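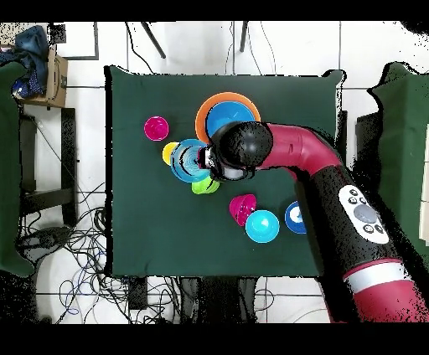
In this second period of the Bemen project we compared two grippers and two hand controllers for the task of clearing a table. The first gripper is the parallel gripper that came with the arm, and the second is the Condar, which we bought with the equipment part of the grant. All trials were made on the same square table with the dark green cloth, and the objects were the plastic cups and bowls from our object set. We selected them in several bright colors so that the overhead camera can separate them well from the cloth. The difficult objects are the nested ones, such as the stack of light blue cups under the fingers, and also the cups which lie on their side. A single upright cup, like the magenta one that stands apart near the corner, was easy for both grippers from the first week.

The report covers the work since the end of August. The date of the report is 3 November 2025.

1. Work done

We recorded 898 grasp attempts in total. Of these, 282 were done in the first phase, with the standard gripper only, and they serve as our base line. The other 616 were divided between the two grippers in the second phase. In the plan we promised 100 attempts per gripper for each type of object, and this was reached for upright cups, lying cups and bowls. For nested stacks it was not reached. We have only 36 valid attempts with the Condar gripper on stacks, for the reason given in section 3.

An attempt was counted as good when the object was lifted, carried to the bin and released there without help from the operator. When two cups came up together and the task asked for one, we counted it as a failure, even if both cups arrived in the bin. We mention this because in our first report the rule was not written clearly, and the reviewer asked about it.

2. Results on the grippers

For upright cups we see no difference that is worth paying for. Both grippers take the cup over the rim and hold it well. The Condar is slower to close, and the operators noticed this, but it did not change the result.

For cups lying on the side the Condar is clearly better. Its finger pads are softer and they follow the round wall, while the standard fingers often push the cup and it rolls away. We tried to correct this with a lower approach speed. It helped a little, but each attempt became longer and the operators did not like to work this way.

For bowls the result is mixed. Small bowls are fine with both grippers. The large bowl is too wide for either gripper to hold from outside, so it must be taken by the rim, with one finger inside. When a second bowl is nested in it, there is very little space for this finger. The standard gripper, which has thinner finger tips, did better here. We did not expect this when we wrote the proposal.

For nested cups neither gripper is good enough yet. Very often the fingers take the whole stack, or they slip from the upper rim. When the stack is tilted the approach from straight above does not work well, and the wrist must be turned first. At present this turn is made by the operator by hand.

3. Problems and delays

The first set of pads for the Condar gripper started to come off at the edge. We stopped the stack trials until the new pads came from the supplier, and this took longer than they told us. The new pads are glued in a different way and we had no more trouble with them.

The second problem was the depth camera. On the borders of the arm the depth points are noisy, and the outline of the arm gets small dark spots. For the person who drives the arm this is not important. But the Murthy software uses the same points to find free space around the objects, and several times it took the noise for an obstacle and refused to move. We now remove the points near the arm before they go to the planner. This filter is simple and sometimes it also removes a part of a cup when the gripper is very close - we accept this for now, but it should be done better.

We also lost two days to a bad connector in the arm cable. It is replaced.

4. Controllers

The Brirden controller was compared with our old joystick. Three operators worked with both. All three preferred the Brirden for turning the wrist, and two of them preferred the joystick for moving straight down. The delay of the Brirden is acceptable when it is connected by cable. Over the wireless link we saw short stops in the motion, so we decided to use only the cable for all recorded trials.

5. Plan for the next period

We will finish the missing stack attempts with the Condar gripper first. After that we want to make a new pair of finger tips, thin like the standard ones but with the soft pad on the inner side. The drawing is ready and the workshop has given us a price which fits in the present budget. If the tips work with stacks, we will repeat the bowl trials too.

We ask for permission to move the money reserved for a second camera to the finger tips and spare pads. The total amount does not change. The table with the costs is sent separately.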